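2. Where the label goes on a round thing

I came to this question by way of my own cupboards, I'm afraid, well before I had a storeroom to study. A box is easy. You put the label on the side that faces out and everyone who opens the door can read it. Anything shaped like a cylinder is a different animal, and once I started looking at how people put them away I couldn't stop (my family will confirm this at length).

The Holtum storeroom holds about 3,000 items, and a good share of them are round in one direction or another. They come in, get a label, go on a shelf, come off the shelf, get used or sent on, and some of them come back. Every one of those steps is a chance for the label to end up facing the wall. My interest in this section is in the putting away. Finding things again is section 3, though the two do leak into each other and I haven't tried very hard to stop them. 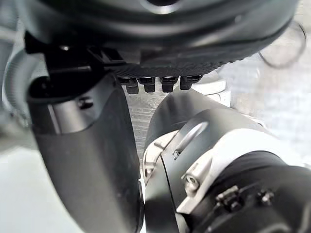 This page was last changed on 3 January 2023.

The older habit at Holtum was to wrap a label round the curved side. It seems sensible, because the curved side is where most of the surface is, and a long label has room for a proper name in letters you can read without your glasses. The trouble starts when the thing lies down. Stood upright, it can be turned with one finger until the words come round. Laid on its side in a row with its neighbours pressed up against it, it can't be turned at all without lifting it out, and then the ones next to it roll into the gap. I have done this myself more times than I'd like, usually while telling somebody how simple it is.

Kellstead, our second site, had gone the other way and put a small round sticker on the flat end. I was sniffy about it at first! The writing has to be tiny to fit, and a barcode on a round sticker always looks to me like something squeezed in at the last minute. But the shelves there are 30 centimetres deep, most of the stock lies down with its end towards the aisle, and when you walk along it every sticker is looking back at you. You may not be able to read them all, but you know where they are, and that changed how people handled the stock much more than I had expected. 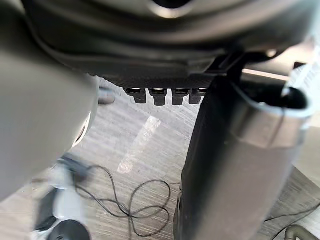 What it changed, mainly, was which way round things went back. With the wrapped labels people at Holtum would put an item down whichever way it had come up, and sort out the facing afterwards, or mean to. With the end labels they tended to turn it in the hand before it reached the shelf. I don't think anyone was following a rule. The written instructions at Kellstead are on a sheet inside the door and they say nothing at all about facing. It seems more that a marked end and a plain end give you a front and a back, and once a thing has a front most of us will point it forwards - the same as we do with a clock or a loaf of bread.

There is a catch, and it took me until September to see it properly. If the label is on one end only, a thing put away backwards shows you a blank face, and a blank face tells you even less than the wrong bit of a wrapped label. Kellstead got round this for a while by adding a second sticker to the other end. That worked nicely on the shelf and badly everywhere else: people scanned one end on the way in and the other on the way out, and where the two stickers came from different rolls the records didn't match. They went back to one.

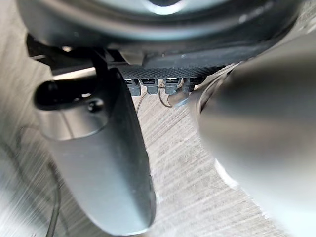 Maren Oakshott
Research fellow in storage and household practice, Holtum

I should say something about the shelf as well as the label. The Won racking we have at Holtum has a low lip along the front edge, put there so that round stock won't roll out. It does that job very well. It also hides the bottom of anything lying behind it, and on a narrow item that can be a fair part of the flat end. So when we tried the Kellstead stickers on our own shelves, the first batch were neatly placed in the middle of each end and the lower part of the code sat behind the lip. We moved the small stuff up to a flat-fronted shelf. I had a grander plan involving strips of card underneath, which I was talked out of.

The stickers themselves were Godeditz rounds, white, printed in black. On white stock they are hard to spot from the far end of the aisle, and one of the packers suggested a coloured edge. I liked the idea very much and still do, but colour already means something at Holtum (it's how returned stock is marked) and I didn't want to muddle the two halfway through a study. For the rest of this section, "end label" means a plain round sticker on one flat end, as in the figure.

Figure 2. An end label on a white cylinder: a round white sticker with a small black barcode and rows of tiny print.
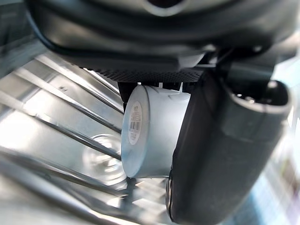 Smoothing down is worth a mention too, dull as it sounds. On a curved side, a long label wants to go on crooked, and you end up chasing the corner with your thumb. A round sticker on a flat face has no corners and no right way to be straight, apart from the printing, and the packers at Holtum took to it quickly. The one grumble was about items with a raised rim, where a sticker that's a touch too big climbs the edge and starts to lift. We kept 2 sizes of sticker on the bench after that and let people choose by eye.

I haven't tried to settle which way is better for stock that stands up. Standing items with end labels have to be read from above, and on the higher shelves that means a step stool, or a very tall colleague. For those we left the wrapped labels alone, and they are kept apart from the lying-down stock in everything that follows.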